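Robot Handling, Evening Group
Notes for session 5: picking things out of a bin
Jessie Gillies, Stultthorpe

Hello all. I've typed these up from my own scribbles, plus the bits Salim Kioko wrote on the whiteboard while I was hunting for a pen that worked. If you were there, skip to the homework. If you were at the Ziltville open evening instead, read the lot, because next time we start straight in and I shan't be going over it again!

Where we'd got to

Last session was all single objects on a bare table. You told the arm where the thing was, it went there, it closed its fingers, everyone cheered. Lovely. The trouble with a single object on a bare table is that it has space on every side, so you can be quite sloppy about your approach and get away with it. I saw a lot of sloppy approaches (mine included, I was showing off).

A bin takes that space away. There are walls, there are corners, and there are other things lying about that the fingers can bump into on the way down. Most of this session was about that bump.

Choosing what to pick first

I asked you to write down your order before touching the keyboard, and I got as many different orders as there were people in the room. That's fine. What I wanted was a reason next to each one. "It's nearest" is a reason. "It's got room on both sides" is a better one. "I like the sunglasses" is not, Ulloa team, though I did laugh.

A way of thinking about it that Salim uses, and I've pinched: for each object, imagine the two fingers as a pair of thick books coming down either side of it. Can both books get to the floor of the bin? If one of them lands on a neighbour or on the wall, try turning the pair. If no turn works, leave that object and come back once something else has been cleared. You can do the whole exercise with real books at home and it's surprisingly good practice.

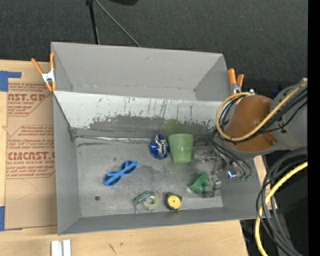 Session 5 bin, near side in use: sunglasses, foil-like item, cup, tape dispenser, tape measure and the dark green plastic piece, with the gripper at the green piece.

Have a go at the book trick on this one before you read on. The cup and the dark green piece are the pair I'd like you to argue about. With the gripper in at that end, one upper finger section is reaching towards the cup while a lower one is against the green piece, so whatever you plan for one of them, you need to know where the other is. The sunglasses are over to the left with their temples folded across the front, and they're a different sort of problem: plenty of room, awkward shape. Where would you hold them? I'd want a proper sketch, with the fingers drawn in.

See-through things

We spent longer on this than I'd planned. The cup is translucent, and part of the tape dispenser is clear, and a camera can be quite poor at deciding where that sort of surface begins. You may get the edge of the object, or you may get whatever is behind it. Shiny, crumpled surfaces are a nuisance in their own way, as the bright patches move about when the light does. Don't trust one reading. Take a few, compare them, and if they disagree, mark the object as doubtful and go for something easier.

Speed

Please, please set your approach speed before you set anything else. We work in a 0 to 100 scale and the descent into the bin should be low. I'm not giving you a number, I want you to find one and defend it. Two of you had the descent and the travel on the same setting and I could hear it from across the room.

Also, stop the arm before you reach into the bin. Every time, even to nudge one thing over a bit. Say "hands in" out loud and wait for your partner to say it back. I know it feels daft.

Logging

The Prornoven sheet has a new column for "what else moved". Fill it in even when the answer is nothing. One group's log ended at row 597 with that column blank all the way down, and there's no way to go back and work it out afterwards, so that's a lot of picks we can't use for the chart.

Homework

1. Write an order for the six objects, with a reason for each.
2. Draw the sunglasses from above with two possible finger positions, and say which you prefer.
3. Pick one object from your own kitchen that you think would be horrible to grip. Bring it in if it's clean and not breakable.
4. Read your partner's log and ask them one question about it.

Salim is in from the start next time and will look at anybody's code who asks nicely. Spare copies of the logging sheet are in the tray by the door, and the May competition forms are underneath them. I need those back signed, even if you're only thinking about entering.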